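叠毛巾项目采了391条,第一折还是歪,来听听大家怎么弄的

版块:学生社团 / 机器人与自动化
标签:手持夹爪 模仿学习 双臂 社团项目

楼主 拧不紧的M3

先交代背景。我们是学校机器人社的,七月要去打Birasside,柔性物体组,题目里有一项是把桌上乱成一团的毛巾摊开、对折、再对折。队里七个人,机械两个,剩下的都挤在数据和训练这边,我是管采集的,也就是每天拿着一对手持夹爪在那儿叠毛巾的那个人。我妈问我在大学学什么,我现在都不太好意思讲。

流程就是常见那套:人拿着夹爪做动作,Winine那边录轨迹和画面,回头清洗一遍,丢给我们的双臂(队里都叫它Grodon)去训。到昨晚为止一共391条,听着不少是吧?结果Grodon摊开做得还行,一到第一折就歪,两个角对不上,能差出一个巴掌。而且每次都往同一边歪,这个最气人。

我自己先怀疑了几样东西。

一个是起手。我叠毛巾的习惯是先把两只夹爪张到最大,悬在桌面上停一下,然后才去够毛巾。停多久看心情,有时候心里还在想中午吃什么,停得就长了。Percy Yupanqui(我们队训练那块的负责人)说这一段空档会让模型学会发呆,让我全剪掉。我剪了一部分,剪完发现它倒是不发呆了,改成一上来就往前扑,毛巾还没看清就夹下去了。
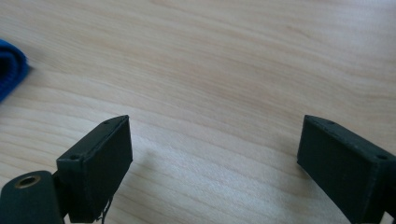
另外一个是桌子。我们用的桌子是浅色木纹的,顶灯一开就有一块反光,位置还刚好在干活的地方。我试过关掉一排灯,反光是淡了,毛巾又暗得看不清褶子。机械组说拿块布铺上,Percy不同意,说比赛桌子什么样我们又不知道,铺了布等于白采。我觉得两边都有道理,所以拖到现在也没定。

还有抓的位置。我现在是左右各夹一边,往两头带一带,把中间的褶子拉平再放。但是每次夹的地方都不太一样,有时候靠里,有时候靠角。我一直觉得多样性嘛,是好事。现在有点不确定了。

想问的就三件:
起手停顿到底留不留?
抓取位置要不要统一?
往同一边歪,先查数据还是先查标定?

求有经验的同学指点,骂也行,骂完给个方向就好。

2楼 半夜跑仿真

先查标定啊同学!往同一边歪还每次都歪,十有八九是两只手之间的相对位姿有偏差。你叠毛巾的时候人眼会自动补偿,所以你演示里看着是齐的,轨迹里左右手差的那一点你感觉不到,换到机械臂上没人替它补,就歪给你看了。

我们去年做递杯子的时候一模一样,查了两个礼拜数据,最后发现是左手坐标系转了一点点。

3楼 拧不紧的M3(楼主)

回2楼:标定我每次开机都跑,Winine报的是绿的,绿的我就没往下看……这个绿灯能信吗?

4楼 半夜跑仿真

绿灯只说明它收敛了,收敛到哪儿它可不管。你拿两只夹爪的指尖碰在一起,看轨迹里两个点是不是也碰在一起,碰完换几个地方再碰,桌子左边右边近处远处都来一下。五分钟的事,比在这儿发帖快。

5楼 布料难搞

我不同意上来就怪标定。

做过布的都知道,抓取点乱,第一折一定歪。楼主自己都讲了,有时候靠里有时候靠角,那模型学到的就是个平均,平均抓取点落在哪儿呢?落在一个你从来没抓过的地方。你要是右手习惯偏里一点,左手习惯偏角一点(右撇子很多都这样),那折出来就固定往一边跑,跟标定一点关系没有。

多样性要放在毛巾的初始状态上,扔得乱一点没事,动作策略必须统一。这两样东西新手老是混着讲。

6楼 半夜跑仿真

回5楼:我没说抓取点不用管,我说的是先后。标定错了你再怎么统一抓取点都是白干,采一千条也是错的一千条。

7楼 布料难搞

标定那种错法会连摊开也一起坏掉,楼主说摊开做得还行。你看帖看全了没。

8楼 半夜跑仿真

摊开对误差的容忍度多高啊,差两厘米照样能摊,折的时候差两厘米一眼就看出来了。你看题看全了没。

9楼 蹭饭的学姐

你们俩每次见面都这样哈哈哈,上回那个拧瓶盖的帖子也是。

楼主,能不能发张你实际夹毛巾的图?光听你讲“左右各夹一边”,我脑子里有好几种夹法。

10楼 拧不紧的M3(楼主)

来了来了,刚下课。先回学姐,头上那路相机的画面,我平时就是这么个姿势,两边夹住以后再往外带。桌子角上的胶带是定位用的,地毯上桌子老是被人蹭歪,贴了以后起码每天能推回原位。

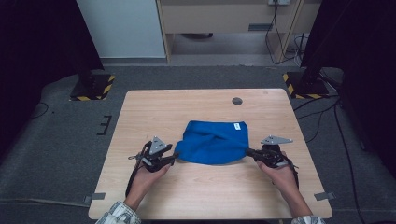

图:双手各持一只夹爪,夹住毛巾左右两边

夹爪指头是机械组自己打的。第一版太滑,夹住了一拉就跑,现在这版内侧面磨过,好多了,不过厚毛巾夹到叠了几层的地方还是会掉。

11楼 蹭饭的学姐

哦,那我大概懂了。几个想法,不一定对哈:

你这样从两侧夹的时候,毛巾是皱着的,你夹到的“左边”和“右边”未必是毛巾真正的边,可能是褶子鼓出来的那一道。人一看就知道哪儿是真边,模型可分不清。我以前带过一个做抹布的小组(对,抹布,没有你们高级),后来规定必须先找到一个真角,捏住,提起来抖一下,再找第二个角。动作是多了一步,每条长了好几秒,可是后面的折一下子就稳了。

另外你毛巾上有个白色的小标签吧,右上角那里。你采的时候标签每次都在那个位置吗?

12楼 拧不紧的M3(楼主)

……我从来没注意过标签。

等我去翻一下。

13楼 布料难搞

学姐问到点子上了。标签要是老在同一个角,模型完全可能拿它当路标。比赛的毛巾没有标签或者标签在别处,直接傻掉。我建议剪了,一了百了。

14楼 蹭饭的学姐

别剪吧,我反而觉得应该留着,随机放。剪掉之后碰上有标签的毛巾它又没见过,白白的一小块在那儿,指不定当成什么。你就每次开始之前把毛巾转一转、翻一翻再扔桌上,不花钱的。

15楼 布料难搞

随机放也行,前提是采集的人真的随机。人随手一扔是有惯性的,楼主你信不信你扔毛巾每次都差不多一个样。

16楼 拧不紧的M3(楼主)

翻完回来了,我现在很想把脸埋进毛巾里。

我从库里抽着看,绝大部分标签都在靠右那一侧。不是我故意的!是我每条录完以后把叠好的毛巾拎起来抖开,再放手让它落下去,拎的手永远是右手,永远拎的那个角。所以布料难搞你赢了,我确实没有在随机。

然后我又看了抓取点,右手平均比左手往里,也让你说中了。我是右撇子。

17楼 布料难搞

(默默喝茶)

18楼 半夜跑仿真

行吧。但是标定你还是得查,指尖碰指尖做了没有?

19楼 拧不紧的M3(楼主)

晚上做!现在夹爪在充电。

20楼 Roscoe Dvorak

路过,我是隔壁组的,也报了Birasside,走的是遥操作的路子,所以我的意见你们打个折听。

起手停顿那个我想讲两句。我们试过全剪,跟楼主一样,剪完就往前扑。后来改成留一小段,长度固定,大家都按同一个节拍来:张开,到位,心里数一下,走。节拍固定了以后它就老实了。关键在于停顿这段画面里要能看到毛巾,你要是停的时候相机只看到桌面,那对它来说就真的是在发呆,啥信息也没有。手腕相机尤其容易这样,手稍微抬偏一点,毛巾就跑到画面边上去了。

反光那个,我们在Iwasaki楼的教室里做,那边灯更惨,桌子跟镜子似的。没铺布,就换着时段采,上午一批、傍晚一批,灯也开开关关,靠量糊过去了。

21楼 拧不紧的M3(楼主)

回Roscoe:啊,手腕那路你说得太准了,我刚翻手腕的画面,起手那一下好多条里毛巾都只在边上露一点,中间全是木纹和那块反光。我一直光盯着头上那路看,那路里毛巾好好地在桌子中间,就以为没事。

所以停顿应该停在毛巾正上方,而不是停在自己舒服的地方,对吧?

22楼 Roscoe Dvorak

对,或者稍微靠外,两只手腕各看到自己那半边就行。你们可以先摆好,看一眼预览再按开始,几天就有手感了。

23楼 半夜跑仿真

插一句,Roscoe你们遥操作采一条要多久?我一直觉得叠布用遥操太慢了,手上没感觉,毛巾夹没夹住都要靠看。

24楼 Roscoe Dvorak

慢,真的慢。队里熟手一小时能出的量,我估计楼主拿手持夹爪喝着奶茶就采完了。好处是采到什么就能复现什么,少操心标定那一摊。各有各的苦,我们最近也在犹豫要不要弄一对手持的。

25楼 嵌入式搬砖

机械的问题没人提吗?楼主说叠了几层的地方会掉,那掉了以后你是怎么处理的?重新夹继续录,还是整条扔掉?

26楼 拧不紧的M3(楼主)

早期是继续录,后来Percy说不干净,就都扔了。

27楼 嵌入式搬砖

那我要跟Percy唱反调了。掉了重新夹,这是最值钱的数据好吗!你把失败恢复全扔掉,Grodon上场掉一次就不知道怎么办,站那儿看着你。留一部分,单独打个标记,训练的时候调比例。

28楼 布料难搞

要看怎么掉的。夹爪没夹紧滑掉再夹,可以留。录的人走神手抖了,乱晃半天才找回来那种,留着是害人。

29楼 嵌入式搬砖

同意,走神的扔。

30楼 Percy没睡醒

我来了,我就是被唱反调的那个Percy。

扔掉是有原因的,当时我们总共没多少条,里头一大半都在掉,训出来的东西学会了先故意松手再夹,像在表演杂技。那版内侧面还没磨,滑得要命。现在指头换过了,比例应该正常,可以考虑加回来。嵌入式搬砖讲得对,我认。

不过铺布我还是不同意哈,机械组别再来找我了。

还有M3你翻出标签的事为什么我是在论坛上看到的???

31楼 拧不紧的M3(楼主)

……我正要在群里讲的。

32楼 蹭饭的学姐

哈哈哈哈队内沟通靠论坛

33楼 潜水三年第一帖

弱弱问一句,我大一刚进社团,也想做这个。手持夹爪拿久了手腕不酸吗?看楼主那对还带金属板。

34楼 拧不紧的M3(楼主)

酸!采一个下午第二天写字都飘。我的办法是采一小组就歇,把毛巾和预览检查一遍再继续,顺便喝水。还有绑带一定要调好,我一开始图省事松松挂着,带子老是甩来甩去,有一次垂到毛巾上面去了,那条只能扔。

别一口气采太多,后半程动作会变形,你自己不觉得,回头看轨迹,越到后面抬手越低,毛巾都是拖着走的。

35楼 拧不紧的M3(楼主)

汇报一下,晚上九点多做了指尖碰指尖。半夜跑仿真你也没错……靠近身体这一侧碰得很准,越往桌子远端越偏,到最远那边肉眼都能看出两个点分开了。绿灯果然不能信。

所以现在是:标定有问题,抓取点有问题,标签有问题,起手也有问题。我这391条到底还剩什么是好的啊啊啊。

36楼 半夜跑仿真

(把茶从楼上手里拿过来喝)

远端越来越偏,大概率是角度那项没标好,你标定的时候动作是不是都缩在身前做的?要把手伸出去,高低远近都晃到,范围得盖住你实际干活的范围,我看你那桌子也不算小。重标完旧数据能救,拿新的外参重新算一遍轨迹,别急着删。

37楼 布料难搞

轨迹能重算,抓取点可算不回来。按抓取点筛一遍吧,靠边靠角的留下,太往里的先放一边。

38楼 拧不紧的M3(楼主)

缩在身前做的,是的,旁边有三脚架,我怕打到东西,一直小小地晃。明天把旁边的线先理开再来。

39楼 Percy没睡醒

我今晚先写重算的脚本。M3你负责筛。规矩我先在这里定一版,大家帮看看有没有坑:

毛巾每条开始前换手拎,左右轮着来,标签爱在哪儿在哪儿。
先找真角再夹,夹完往外带平,落桌以后再折。
起手停在毛巾上方,数一下,走。
掉了就重新夹,录完打标记,手抖乱晃的当场作废。
灯不管它,上午晚上都采。

40楼 蹭饭的学姐

“先找真角”要写清楚从哪个角开始,是离自己近的,还是哪个露得最明显就先抓哪个。你们七个人要是轮流采,每人理解的都不一样。我们当年就栽在这上头,两个人的数据混在一起,模型在两个角中间来回犹豫,像在买菜。

41楼 Percy没睡醒

有道理,那就写离身体近的、露出来的先抓,近处没有再看远处。

42楼 嵌入式搬砖

换个毛巾颜色也采一点吧?一直是同一条蓝的?

43楼 拧不紧的M3(楼主)

就一直是蓝的这条,叠了快四百回了,跟它都有感情了。昨天去超市又买了几条别的颜色,还没拆。薄的厚的都买了点,厚的那条我捏了一下就知道夹爪要哭。

44楼 Roscoe Dvorak

新毛巾先洗一遍再用,刚买来的上浆,硬邦邦的,叠起来跟纸板一样,跟洗过的手感完全两回事。我们就用没洗的采了一批,后来洗了再测,全对不上。

45楼 拧不紧的M3(楼主)

救命,这个我完全没想到,现在就去宿舍洗衣房。

46楼 拧不紧的M3(楼主)

隔了几天,回来更新,怕有人搜到这帖没下文。

标定重做了,手伸得老远,晃得像在做广播体操,远端现在碰得上了。旧数据用Percy的脚本重算,再按抓取点筛,扔得我心疼。新规矩采的先加了一批进去,还没加掉落重夹的,那部分想单独看效果。

昨晚拿Grodon试了19次,毛巾都是让不相干的同学过来扔的,没让我碰。第一折明显歪的还有七次,比以前强多了,而且终于不是每次都往同一边歪了,有左有右!第二折还是会把第一折带散,毛巾厚一点就更明显,夹的时候只夹住了上面那层,下面那层留在原地没跟着走。

所以新问题来了:折第二下的时候怎么保证两层一起夹住?我自己手叠的时候是指头先贴着桌面往里铲一点再合,可是夹爪头太方,铲不进去,硬铲就把边推卷了。机械组在考虑把指尖前面削薄一点。

47楼 嵌入式搬砖

削薄,或者前面加一小片软的。别削太狠,薄了夹厚毛巾会弯。

48楼 布料难搞

也可以换策略,别从平的边去铲,先用一只手按住,另一只从折痕那边去夹,折痕那头鼓一点,好进。

49楼 半夜跑仿真

折痕那边夹了往哪儿折?你这样对折方向就变了。

50楼 布料难搞

对折方向变了又怎么样,题目只要求折两下,又没规定朝哪边。

51楼 半夜跑仿真

规则里有最后摆放朝向的分吧,楼主你查查?

52楼 拧不紧的M3(楼主)

查了,有一点分,不多。我两种都采一些试试,先从折痕那种开始,明天下午采,采完贴结果。夹爪又没电了,先去充上。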